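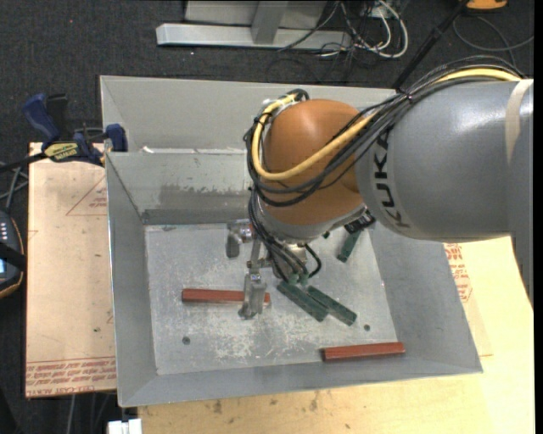 Stosex Automation Centre Open Day – Frequently Asked Questions
Last updated 25 Jul 2018

When and where is the open day held?
The open day takes place at the Stosex Automation Centre in Stovton. Doors open at 10 a.m. and the final demonstration begins at 3 p.m. Visitors should enter through the Mägi Building, where the registration desk is located.

Is there a charge?
Admission is free. Registration is required, as capacity is limited to 140 visitors at any one time. Persons arriving without a registration will be admitted only if space permits.

What will be demonstrated?
The main demonstration is bin picking, in which an industrial robot arm fitted with a two-fingered gripper works with red and green blocks in a metal bin. Staff from the Pliltovetti project will describe how a grasp is chosen when blocks lie close together or against a wall of the bin. Each session lasts 30 minutes, including time for questions.

Is the cell a finished production system?
No. It is a research installation, and its layout is changed frequently. Visitors with an interest in production equipment are welcome to speak with the industry liaison desk on the ground floor.

What robot is used?
The arm is a KUKA. The Centre does not sell or endorse equipment and is unable to advise on purchasing.

May visitors operate the robot?
Visitors may not operate the robot or enter the marked area around it. A separate tabletop activity is provided on the first floor for those who wish to try programming a simple pick-and-place task.

Are children permitted?
Children aged eight and over may attend demonstrations when accompanied by an adult. Younger children are welcome in the foyer and the tabletop activity room.

What should visitors wear?
Closed-toe shoes are mandatory in the laboratory. Safety glasses will be supplied at the door and must be returned on leaving.

Is photography allowed?
Photographs for personal use are permitted without flash. Media organizations must obtain written approval beforehand.

Is the building accessible?
All demonstration areas are accessible by elevator. Requests for sign language interpretation should be submitted with the registration form.

Is parking available?
Parking is free in Lot 3 for the duration of the event. The lot fills early – visitors are encouraged to travel by bus or bicycle where practical.

Can a school or company arrange a visit on another day?
Group visits are offered throughout the year, subject to staff availability. Requests should be made in writing to the Stosex visits office and should state the size of the group and the preferred month.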